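Mamenum season pass: locker and re-entry rules since the February update
Forum: Water Parks and Leisure Pools > Passes, Prices and Access

slide_ratio
Has anyone worked out how the new re-entry rule at Mamenum works with the basic season pass? The old version let you scan out at the main gate and back in as often as you liked. The new text says "one re-entry per validated day" and doesn't define validated. Our pass is linked to the Skorkard app and the app shows a green dot after the first scan, nothing after that. I was refused on Sunday at 2:15 after going out to the parking lot once. The gate screen said code 43.

plesska_regular
Code 43 means the system thinks you are still inside. It isn't a re-entry limit. You went out through a gate that didn't register the exit, so the second scan in was rejected as a duplicate.

At Plesska they run the same turnstiles and the fix is to have the exit logged by hand at guest services. Takes two minutes if there is no line.

slide_ratio
The exit beeped, though.

plesska_regular
The beep is the reader, and it confirms a read of the band. The log entry is separate. If the turnstile arm is folded down for strollers, you get the beep and no entry in the log.

tubestack
Disagree in part. I have had 43 with the arm up and locked. What both cases had in common for me was a locker still open on the same band. The Nordin lockers (the blue bank next to the wave pool) hold the band as "in use" until you end the rental, and the gate won't release a band that is in use. End the rental first, then go out.

plesska_regular
That would block the exit, not the re-entry. He got out.

tubestack
It doesn't block the exit physically. Fire code, they can't stop you from leaving. It only stops the log from closing. Same result as your folded arm, different cause.

slide_ratio
I did have a locker open. Number 1022, small size, all-day rental. So I am supposed to give up an all-day locker to go get lunch out of the car?

tubestack
Under the current setup, yes, or rent it on a second band. The family pass gives you a spare band for this. The basic pass doesn't.

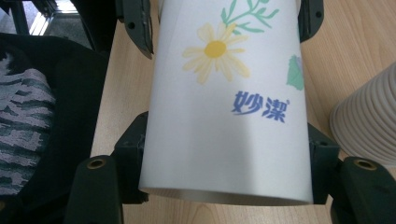
The other option is to pay for the locker at the kiosk by card and pick a PIN. Then the band isn't involved at all. The kiosk defaults to band, so press "other methods" on the second screen. PIN rentals don't show up in Skorkard and you can't extend them from the app, so write the PIN down.

dryside_parent
Tried the PIN method last month. It works, but the PIN lockers are only in the upper bank, 1363 and up, and those are a long walk from the kids' area. With a toddler I would sooner do without the re-entry.

tubestack
Upper bank is correct as of this season. Last season it was any locker.

chlorine_meter
Has anyone read the terms? Section on admission, near the end: "Re-entry is permitted once per operating day, at the discretion of the park." So there is a limit, and plesska_regular's first answer is wrong on that point even if he is right about the code.

plesska_regular
I said code 43 isn't the limit. I didn't say there was no limit. The limit has its own code, 70, and the screen goes red instead of amber.

chlorine_meter
Your post reads "it isn't a re-entry limit" with nothing after it. People will take that to mean go in and out all day.

plesska_regular
Fine. To be clear: 43, amber, exit not logged, go to guest services. 70, red, you have used your one re-entry, and guest services can override it but usually won't on weekends.

slide_ratio
Mine was amber. I'm sure of that.

dryside_parent
Does the override use up anything? We have a pass with a fixed number of visits and I don't want a second visit deducted.

chlorine_meter
It shouldn't. Visits are deducted on the first scan of the day. Check the history tab in Skorkard that evening – if you see two lines with the same date, email them the band number and they put it back. Took four days for me.

tubestack
Six for me, and I had to send it twice.

slide_ratio
Checked the history tab. One line for Sunday, entry time 10:40, exit blank. So the exit was never logged, which fits both explanations. Next visit I'll leave the arm question out of it, use a PIN locker and go out with the arm up. Will post what the screen says.

plesska_regular
Change one thing at a time or you won't know which it was.

slide_ratio
I want lunch more than I want to know which it was.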